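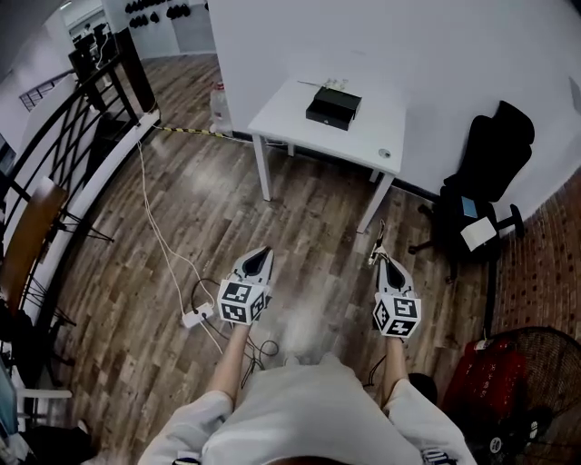 Section 2: Giving Your Floor Its First Coat of Oil

Welcome back! If you have worked your way through Section 1, your boards are sanded, vacuumed and wiped down, and you are probably itching to see some color come up in the grain. Oravec Floor Oil is a forgiving product and most people enjoy this part, so put on some old socks and take your time over it.

Before you start

Read the label on your can and check that it says Oravec Interior. The Exterior oil comes in a very similar can, and it stays tacky for ages indoors. Open the windows a little, but not so wide that you get a stiff breeze blowing dust across the room. You will need the oil, a flat stirring stick, a short-pile roller on a long handle, a 2-inch brush for the edges, and a good pile of clean cotton rags (old T-shirts are lovely for this).

CAUTION: Rags with oil on them can heat up and catch fire all by themselves, even hours later. Never leave them in a heap or drop them in the trash. Soak them in water as you finish with each one and lay them out flat outdoors to dry.

Applying the oil

1. Stir the can slowly for a couple of minutes, right down to the bottom. Please don't shake it.

2. Try a little on a spot that will end up under furniture. Let it sit overnight and look at it in daylight before you commit to the whole room.

3. Plan your way out. Start at the wall farthest from the door and work backward, two or three boards at a time.

4. Brush a thin line along the baseboard, then roll the oil out along the length of the boards, always with the grain.

5. Wait 11 minutes, then go over the same stretch with a dry rag and take up everything the wood hasn't soaked in. The surface should feel barely greasy, with no puddles in the gaps.

6. Carry on to the next stretch before the edge of the last one dries, and finish each board end to end.

Note: Older softwood drinks far more oil than you would expect. Vojtěch Šindelář, who tested this guide for us in an upstairs room in Grudside one very warm July, needed a second can before he reached the window. If your floor is thirsty, simply add a bit more oil to the dull patches and wipe again.

Drying

Keep everyone off the floor overnight, pets included. After that you can walk on it in socks, but hold off on rugs and heavy furniture for 2 weeks. If a patch still feels sticky the next morning, rub it with a rag dampened with a few drops of fresh oil and buff it dry.

Once the floor is dry to the touch, go on to Section 3, Second Coat and Buffing.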